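Trumwood Brason Table Cover
Matte work surface cover, cut to order
Color: Brown
Shop > Workroom > Table and Bench Covers

Cut to your measurements
Ships rolled on a tube
Returns accepted within 14 days on uncut stock sizes

A good big table is a wonderful thing to own, and it is also a thing that people are forever putting stuff on. Tools, boxes, lamps, cords, somebody's coffee, the project from last month that is going to be finished any day now. We started making the Brason for our own cutting tables in the Garkley workroom, mostly so we could stop fussing over every scratch, and then customers who came in to pick up orders kept asking what was on the tables and whether they could have some too. So now you can!

The Brason is a plain, flat cover for a large work table. You lay it down, smooth it out, trim it if you need to, and get on with your day. It has no pattern, no printed grid and no decorative edge. We do get asked for a grid every so often, and we understand why, but if you need one we'd point you to the Sutherland mat, which is a smaller and stiffer product and lives on its own page.

About the color

Brown has been our best seller from the beginning, and we're very fond of it. It is a warm, even color that sits quietly under whatever you're working on, and small light-colored parts (screws, clips, beads, the caps off things) are easy to spot against it. The matte finish helps too, particularly if you work under overhead lights and are tired of looking at the reflection of the bulb.

We want to be fair about how it wears, though, so that you know what you're buying. A matte brown surface will show light marks. If you drag something across it you may get a faint scuff, and dusty hands or the feet of equipment can leave paler smudges. Most smudges come up with a damp cloth. Scuffs generally stay, and in our experience they blend together after a few months of steady use until the whole table has a nice, settled, worked-on look. If you would like a surface that stays perfect, the gray speckle hides more.
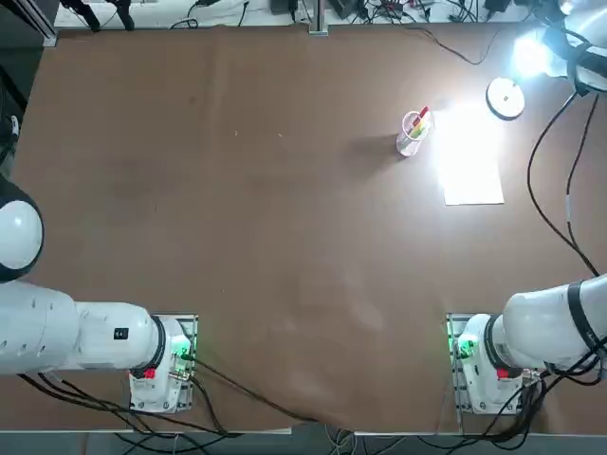 Matte brown on a large table, with light scuffs and a diagonal wrinkle near the front. White bench along the far side.

A word about wrinkles

This is the question we answer most, so please forgive us for going on a bit. The cover travels on a tube, and it will want to curl when you first unroll it. Lay it out on the table with the curl facing down, put something flat and heavy on each end, and leave it overnight in a warm room. A couple of boards and a few books will do nicely.

Long, low wrinkles usually come from the cover being pushed along the table after something heavy has already been set on it. If you can, get the cover where you want it before you bring in anything that bolts or clamps down, and smooth from the middle out toward the corners with the flat of your hand. If a wrinkle does turn up later under a fully loaded table, you have two choices. You can clear everything off and start over, or you can leave it alone and work beside it. We have done both. Please don't use an iron, even on low, and even through a towel. We have seen the results in the returns pile and they are sad.

Fitting around fixed items

Plenty of you have tables with a post, a vise or a mounting plate already in place. The cover trims cleanly with a sharp utility knife and a metal straightedge. For anything fixed at the edge of the table, make a paper template first, trace it on the underside with a pencil, and cut a little small. You can always take off another sliver.

For items that sit on top of the cover and get screwed down through it, mark your holes and punch them before you drive the screws. A screw turned straight through can grab the cover and twist it, and there you are with a wrinkle again.

Cords deserve a mention as well. They lie flat on the Brason without any trouble, and you can run them over the front or the back edge as suits you. We would only ask that you not tape them straight to the surface with heavy packing tape, which can leave a sticky shadow when it comes up. Painter's tape is kinder.

Everyday care

Wipe with a soft cloth and warm water. Add a drop of dish soap for greasy spots and go over it again with plain water afterward. Let it dry before you set anything down for the long term. Avoid acetone, scouring pads and anything labeled as a degreaser. Hot pans and soldering irons need their own stand.

Specifications

Model: Brason
Finish: Matte, one side
Color on this page: Brown
Also made in: Gray speckle, Cream
Minimum cut width: 200 mm
Standard roll width: 900 mm
Narrow roll width: 800 mm
Edges: Straight cut, unhemmed
Backing: Plain, no adhesive

Ordering

Measure the table itself, please, and not the old cover, which may have shrunk or been trimmed by whoever had it before you. Give us length first and then width. If your table is wider than our standard roll, we'll send two matched pieces from the same roll so the color agrees, and you can butt them together down the middle or along the back, wherever you're least likely to be working. Corners come square unless you ask for them rounded, and we don't charge extra for rounding.

Custom cuts can't be returned, so if you're unsure of anything at all, order a sample first. The sample is a generous piece, big enough to scuff, smudge and wipe down to your heart's content.

Page updated May 2026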